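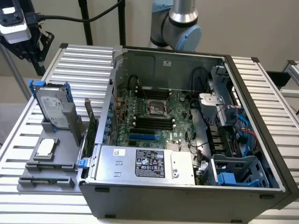 About Pundow

Pundow is an evening school for adults. We teach bookkeeping, payroll and office English to people who work during the day. The school was started by Aparecida Pacheco and Heriberto Ocampo, who had both taught at a larger college and wanted smaller classes.

We have 146 learners this term. Most live within a bus ride of the building on Camacho Street, and many found us through a friend or a workmate. Courses run for one term and can be taken singly or together. 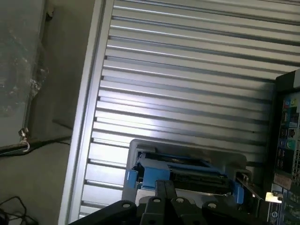 Do I need any qualifications to join?

You need basic arithmetic and enough English to follow a lesson. We check both in a short chat before you enrol, and there is no charge for it.

Fees are £496 a term for bookkeeping, with exam entry on top. Payroll costs the same. Office English is cheaper and can be paid monthly — ask at the desk for the current rate.

Our tutors

Chandrasekhar Thomas leads bookkeeping and payroll. Shaohua Hao teaches office English on two evenings a week. Braulio Zavala looks after enrolment and exam bookings, and answers most of the phone calls. 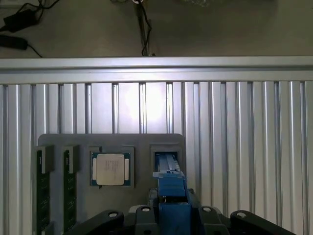

Bookkeeping begins on paper. Learners keep a cash book and a purchase ledger by hand for the first three weeks, then move to software. In the unit on fixed assets they sort a workshop's purchases into equipment and sundries: a run of aluminium rail goes under one heading, loose cables and power adapters usually under the other, and the class argues over the rest.

Enrolment for the autumn term opened in May. The office is open from 3 pm on teaching days.

Page last updated June 2022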